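Decline curves and the Stirkska field

I spent most of December going back through the published well data for Stirkska, the small onshore field that Draletti took over from Nokutex. The operator's summary gives a recovery factor but says little about how it was reached, so I wanted to rebuild the number from the monthly figures.

There are 121 wells in the table. I dropped any with fewer than three years of steady output, as a short record makes the fit close to meaningless. For the rest I used a plain exponential decline first, then a hyperbolic one where the late points sat well above the line.

The northern block behaves much as expected. Output from the best well there peaked at 1,003 barrels a day and was down to 349 by the end of the record. 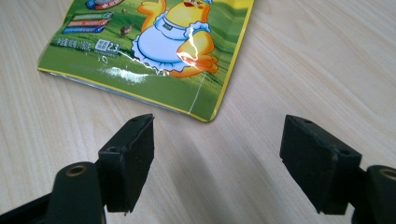
The southern block is harder. Water cut rises early, and several wells were shut in for months at a time with no note in the file. If the gaps are treated as zero output the decline looks steep – if they are taken out, it flattens a good deal. I took them out and fitted against producing days.

Comfort Odoi wrote to say that the Aidoo pump changes would account for some of the late rise in the south. I think she is right. I had put it down to pressure support from the injectors, but the timing is wrong for that.

My total for the field comes out a little under the operator's. Most of the gap is down to the cut-off rate, which I set at around 100 barrels a day per well. The southern fits still need another pass with the shut-in dates checked by hand.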